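Posted in: Club News / Meeting Notes / Board & Bench Group

Minutes, Brirkirell Puzzle and Bench Group, January 2026

I had the notebook again, so you're getting the meeting the way I heard it. If I've mangled something, tell me before the next one and I'll fix the copy in the binder.

We started a bit behind because the side door at Pugh Hall was sticking. Last meeting's minutes were read and passed with one change: the October swap table brought in $498, and I'd written it down with the 4 and the 9 flipped. Sorry!

Money. We have $2379 in the account after paying for the hall. Kedon wants the balance on the last order of blanks by the end of next month, and everyone was fine with paying that now and getting it off the list.

Main item was the placement board, the white one with the outlines on it. We talked about this a long time (longer than the agenda gave it) and I'll try to put down what people said in some kind of order.

First, the outlines. They're faint, and a few members find them hard to follow under the hall lights. One idea was to go over them with a paint pen. Another was to leave this board alone and ask Erkel for a darker line on the next one. We voted for asking Erkel, and I'm writing that letter.

Second, the blue knob piece that goes near the top. People like it a lot – it has that little peg on top and it's the one newcomers reach for. Agreed to keep it near the top on the new layout too, with some breathing room next to it.

Third, the dark table. I asked if we should try a lighter surface, and I was outvoted pretty much right away. The white board stands out on the dark and people want it to stay that way. Fine by me.
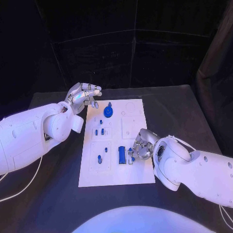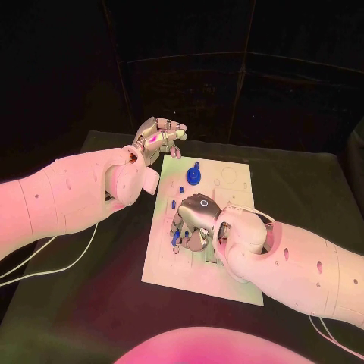
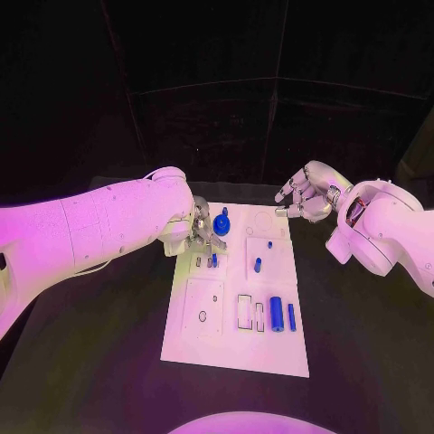 The placement board on the dark table, blue knob piece near the top.

After that we did storage. The blue parts have been going home in all kinds of bags and boxes, so from now on they go in the flat tin with the lid, and the tin goes on the second shelf with the boards. Whoever packs up last checks the floor under the table. I know I said this last year too.

Print run for the instruction leaflet: the quote we have is for 1000, and that felt like a lot of leaflets for a group our size. Tabled until I can get a price on a smaller run. There was also a long side conversation about whether the leaflet should show the finished layout or let people work it out, and we did not settle it. Bring opinions.

Membership stands at 61, counting the two family sign-ups.

Other business: the kettle is being replaced. Somebody left a gray scarf on the coat hooks, and it's in the lost and found drawer now. The spring open table is still on, and I need names for setup – there's a sheet by the door.

We wrapped up and stacked the chairs. Next meeting same room, same time.

Recent posts
Swap table rules, updated
Letter to Erkel: draft for comments
How to get to Pugh Hall by bus
October meeting minutes

Home | News | Minutes | Join | Contact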